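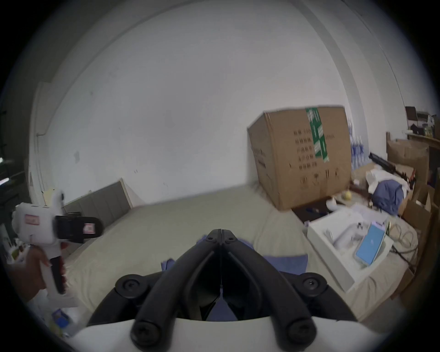
Household and Shop-Floor Chores: Can a Machine Do It Yet?

Frequently asked questions

Which chores can be handed to a machine today?

Floor vacuuming on one level, lawn mowing inside a marked boundary, and dishwashing once a person has loaded the racks. On the shop floor: palletizing uniform cartons, moving carts between fixed stations, and picking rigid parts from a tray. Each of these has either a fixed path or a part that keeps its shape.

Which ones can't?

Folding mixed laundry, making a bed, clearing a cluttered table, and putting things away in a room that changes from day to day. Machines have been shown doing all of these under controlled conditions. We don't list a chore as solved until a unit can do it in a room it wasn't set up for, at a speed the owner would accept, without a person standing by.

Why is cloth so much harder than a box?

A carton has six faces and holds them. Once its position and angle are known, the rest of it is known too. A shirt dropped on a bed has no single pose. The sleeves may be inside the body, the hem may be under the collar, and each grasp changes the shape before the next one can be planned. Most software for cloth therefore works in short steps: grip, lift, look again.

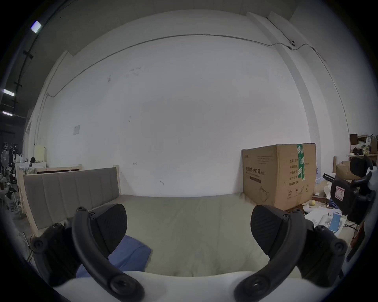
By Clircombe Automation Desk | Updated 9 March 2021

Is the problem the hand or the software?

Mostly the software. A two-finger gripper with ribbed pads can pick up a crumpled cloth from a mattress well enough when a person is steering it. The person knows which part of the heap is a corner. A program has to work that out from folds and shadows, and a plain garment in one color gives it little to go on.

Two fingers do have limits. They can't smooth a surface the way a flat palm does, and they tend to pinch two layers when only one is wanted. For towels and T-shirts this costs time. For fitted sheets it usually ends the attempt.

Why do people use hand-held grippers?

To show the task at the level of the tool. The operator works with the same kind of fingers the machine will have, so any grasp that appears in the recording is one the machine could in principle repeat. A bare hand does too many things that two fingers can't copy. Hand-held units are also easier to carry into an ordinary bedroom or stockroom than an arm on a base.

How many demonstrations does a chore need?

It depends on how much the object and the room vary. In our Longate trial, 114 demonstrations were enough for a flat towel on a bare table. The T-shirt set took 349 and was still unreliable with garments that started inside out. More recordings of one shirt on one bed helped very little. New shirts and new rooms helped more.

Does clutter matter if the machine is only working on the bed?

Yes. Packaging, cables and cartons near the work area limit where an arm can swing and where a base can park. They also confuse the camera. Printed text and bright tape on a box are strong visual features, and a poorly trained system may key on them instead of the garment. We recommend recording in rooms as they are found. A system trained only in tidy rooms should be rated for tidy rooms only.

Is one arm enough?

For picking up and dropping into a basket, yes. For folding, two are preferred. The standard opening move is to hold a garment by two upper corners so that gravity opens the rest. With one arm the garment has to be dragged flat over a table edge, and a soft mattress makes a poor substitute for the edge.

Holding by two corners sounds simple. In practice the grips often sit at different heights, the top edge sags between them, and cloth bunches inside the jaw. A person corrects for this without thinking. The machine needs a rule, or enough examples, for when the cloth is level enough to lay down. 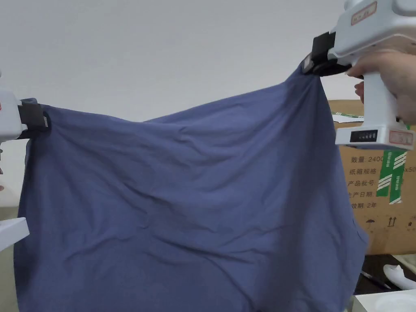
Speed and cost

How slow is it?

The Jin test cell took 7 minutes to fold one T-shirt from a crumpled start, counting failed grasps. A simple refold from a flat start took 17 seconds. Quoted folding times mean little unless the starting state is given — ask for it.

Should a small shop buy now?

For rigid goods in repeat sizes, it is worth getting a quote. For soft goods, wait, or buy a fixture that holds the item flat and automate the step after it. The Bidthorpe packing line does this: a person lays each garment on the plate and the machine folds and bags.

What should I ask a vendor?

Ask for an uncut run, with your own items, in your own room. Ask what happens after a dropped item. Ask who resets the cell and how often.

Will this page be updated?

Yes. The next review is planned for August and will cover towels, socks and bed linen.

Related items

Robot Vacuums on Stairs and Thresholds
Bidthorpe Packing Line: Notes on a Fixed Plate
Choosing Finger Pads for Soft Goods
Longate Towel Trial: Method and Results
Glossary of Gripper Terms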